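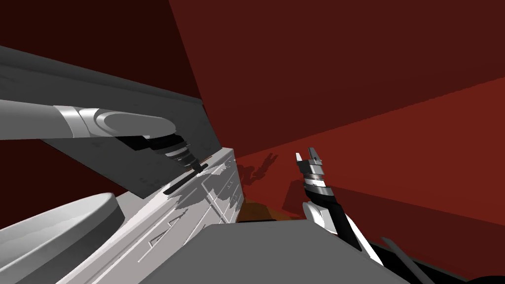 Simulation à deux bras : la pince gauche au bord supérieur du meuble blanc, la droite en l'air.

Faire ouvrir un tiroir à un robot : mode d'emploi pour gens patients

Par Kirsty Tindall

Ma mère ouvre ses tiroirs avec la hanche, une casserole dans chaque main. Je le précise pour situer le niveau de la concurrence. Ce tutoriel s'adresse à ceux qui ont installé le simulateur Lallo et qui voudraient obtenir d'un robot à deux bras qu'il ouvre un tiroir de meuble bas, si possible sans emporter le meuble.

Je suppose que votre scène se charge, que les deux bras répondent et que vous savez enregistrer un essai. Comptez une bonne soirée pour la première ouverture propre, davantage si vous êtes du genre à modifier trois réglages à la fois.

1. Choisir un meuble bête

Prenez un meuble à façades planes, avec un seul tiroir mobile, et verrouillez tous les autres. Le modèle Cikden de la bibliothèque convient très bien : le tiroir coulisse droit, la butée est correcte et il ne claque pas. Évitez le Marsden, dont les glissières ont été modélisées par quelqu'un qui déteste le rangement.

Vérifiez la course à la main dans l'éditeur avant de lancer quoi que ce soit. J'ai passé un après-midi de septembre à corriger la trajectoire d'un bras qui tirait parfaitement bien sur un tiroir verrouillé.

2. Donner un rôle à chaque bras

Un bras tire, l'autre attend. C'est vexant pour le second, mais tant que le premier n'est pas fiable, toute initiative de sa part finit en collision. Placez-le pince ouverte, à l'écart du meuble, et figez ses articulations. Il servira plus tard à déposer quelque chose dans le tiroir, ou à retenir le meuble s'il est léger.

3. Approcher par le haut

Définissez un point de passage au-dessus du bord du tiroir, puis un second juste avant le contact. Entre les deux, descendez lentement et gardez l'orientation de la pince constante. Les doigts doivent arriver de part et d'autre de la prise. S'ils arrivent tous les deux du même côté, vous avez programmé un coup de coude.

Contrôlez l'alignement sous deux points de vue au moins. Avec une vue inclinée, une pince semble facilement posée là où elle flotte encore, et les ombres portées n'arrangent rien.

4. Fermer, puis vérifier

Fermez les doigts et lisez leur écartement. S'il est nul, ils se sont refermés sur du vide : remontez au point de passage et recommencez. N'enchaînez jamais directement sur la traction. Le robot tirera avec la même conviction, qu'il tienne quelque chose ou pas.

5. Tirer droit

Imposez une trajectoire rectiligne dans l'axe des glissières et laissez un peu de souplesse dans les deux autres directions. Un bras complètement rigide coince le tiroir au premier écart d'angle ; un bras trop mou le caresse. Arrêtez avant la butée, relâchez, puis dégagez la pince vers le haut. L'oubli du relâchement est un classique : le bras repart vers sa position de repos et referme tout derrière lui, comme un adolescent serviable.

6. Recommencer beaucoup

Une ouverture réussie ne prouve rien. Déplacez légèrement le meuble, changez l'éclairage, tournez la base et relancez la série. Sur ma dernière campagne, j'ai lancé 1763 essais et obtenu 1591 ouvertures complètes. Le chiffre fait bonne figure sur une diapositive. Dans une cuisine, cela représente beaucoup de fourchettes inaccessibles.

Gardez les échecs et triez-les par étape. Chez moi, près de 70 venaient du relâchement, et une seule ligne a suffi à les faire disparaître. Les prises manquées demandent plus de travail : reprenez l'étape 3 avant de soupçonner le reste.

Et dans une vraie cuisine ?

Pas encore, en tout cas pas avec cette recette. Notre tiroir virtuel ne contient ni louche en travers ni sachet coincé au fond, et il n'a jamais reçu de confiture sur la poignée. Le passage au réel demande de mesurer les frottements, de limiter les efforts et de garder une main sur l'arrêt d'urgence. J'y consacrerai la suite, avec le banc d'essai Nesadari et un meuble auquel je ne tiens pas.

En attendant, sauvegardez votre scène sous un nouveau nom avant de toucher aux glissières.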